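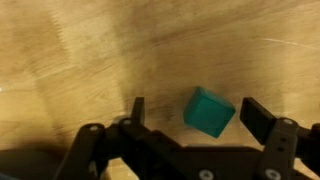
Brodon G2 parallel gripper: demonstration cell and visitor days

Overview

The Brodon G2 is a two-finger electric gripper for small arms used in light assembly, kitting and laboratory handling. It is supplied by Peixoto with a wrist camera bracket, a controller card and the Brurico control software. This page covers the demonstration cell at our works, what is run on it during a visit, and the parts of the product that visitors ask about most often.

The next visitor day is Tue 12 September. Sessions are held in the applications room on the ground floor and last two hours. Places are limited to eight per session so that everyone can stand at the table.

The gripper

The fingers are carried on linkage arms and driven from a common actuator in the body. Each finger pad is flat and can be exchanged without removing the gripper from the arm. The pivots are plain screws and can be reached with a standard driver. The finish is black throughout.

The linkage moves both fingers together. It does not allow one finger to be held while the other closes. Users who need to grip against a fixed stop should ask about the single-acting version, which has the same mounting face but a different cable exit.

The pads are rigid as supplied. For parts with a polished or painted surface we recommend the covered pads made by Otex, which fit the same holes. Covered pads reduce the usable opening slightly, and the opening value in Brurico must be changed to match. If it is not changed, the gripper will report contact late.

The wrist camera

The camera sits behind the fingers and looks along them towards the work. Both fingertips stay in view in the open position, so the operator can judge the approach from the camera picture alone. In the approach to a teal cube on the table, for example, the fingers are spread on either side of the cube and the gap between each finger and the part can be checked before the close command is given.

Two points should be kept in mind when planning a cell:

The arm can throw a shadow on the work. With overhead lighting this is strongest near the body of the gripper. A second lamp at table height is usually enough to correct it.

The picture blurs when the arm moves quickly. Position checks should be made after the arm has settled. Brurico has a settle delay for this purpose, found under Motion, Camera, Wait.

What is shown on the day

The demonstration is in three parts.

Part one is a pick and place of single cubes on a wooden table. The cubes have rounded edges and are put down by visitors at any angle they like. The arm moves above the cube, turns the wrist to suit, lowers and closes. The table is left bare and unmarked by fixtures so that visitors can see how the system behaves without a nest or locating pins. Wood is also a fair test of the vision settings, as the grain and scratches can be picked up as false edges if the contrast threshold is set too low. The threshold is changed during the session to show the effect.

Part two is teaching by hand. A visitor guides the arm through an approach, and Brurico stores the path together with the camera record. The path is then played back at reduced speed. Most people can teach a usable approach in a few minutes. Poor results nearly always come from lowering the arm before the wrist angle is right, which brings a fingertip down on the top of the part.

Part three covers maintenance. A gripper is taken off the arm, the pads are changed, and the linkage is checked for play. Visitors may do the work themselves. Tools are provided.

Bringing your own parts

Sample parts are welcome. Please send a drawing or a photograph with dimensions at least three working days before the visit so that pads can be chosen. We can't handle food, live samples, sharp blades or anything containing oil in the applications room. Parts that are wider than the gripper opening can be discussed but won't be run.

Changes since the May session

The return move after a failed pick is now slower. The emergency stop has been moved to the visitors' side of the table. The Brurico screen is repeated on a wall display, which should help those standing at the back.

Practical details

Closed shoes are required. Long hair and lanyards must be tied back or removed. Photographs of the cell are permitted, but not of the assembly benches next door.

The room is reached by a level route from the car park. There is no charge. To book, write to Isabelle Perron in applications with the names of those attending, the make of arm in use at your site and any questions about existing cells. Joining instructions are sent by return.

Related items

G2 gripper, single-acting version
Otex covered pads, pair
Wrist camera bracket, spare
Brurico licence, one arm
G2 pivot screw set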